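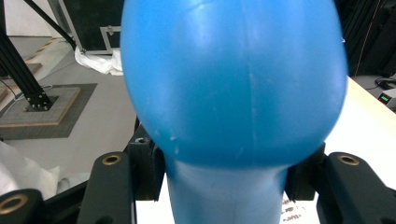

Plastic or wood for a kid's first bat and pins?

marrowbone94
Posted 1 November 2019

Hi everyone, long-time reader and finally making an account. We have a four-year-old who wants to hit, roll or throw everything in the house, and my husband and I have gone back and forth for weeks over what to get her. I grew up with a wooden skittles set my grandfather turned on his lathe, and I still remember the sound of it on the porch boards. My husband says plastic, end of story, because of the baby. The Drello set is plastic and the Ganulard one is beech, and they cost nearly the same. What did you all do?

tuesdayless
Plastic, and I say that as somebody who loves wooden toys and has a whole shelf of them! Ours have been left out in the rain, run over by a wagon and used as drumsticks on the side of the shed, and they get scuffed and chipped and the kids could not care less. We've handed them down twice now. With a baby crawling around I wouldn't want anything heavy flying through the air.

Oldporch_1301
I'm going to disagree a little, with love. A wooden set can be light if you pick the right one — ours is hollowed out and weighs hardly anything. Plastic pins blow over if you so much as sneeze near them, and my grandson got so frustrated he quit playing. We put sand in the bottoms, but then the plugs leaked and I was sweeping sand out of the hallway until January.

tuesdayless
Ha, fair about the wind. We only play indoors or up against the garage, so I never noticed. Did you try rice?

Oldporch_1301
Rice brings mice at our place. Ask me how I know.

gravelpie
Whichever you choose, check the seams. I run my thumbnail down the side of anything molded before it goes in the toy box, and if there's a sharp ridge I take it off with a bit of fine sandpaper. Wood isn't off the hook either, my son got a nasty splinter from a bat that had been left in the yard all winter.

marrowbone94
Thank you all so much, this is such a kind bunch. I think we'll go plastic for now and I'll ask my mother whether Grandpa's old set is still in her attic, for when the baby is bigger. Does anybody know if the Drello balls are sold separately? Ours will be under the couch within the hour.

gravelpie
They used to be, in a net bag. Tennis balls work fine too.

Contact us | Copyright Xiong Family Boards | Back to top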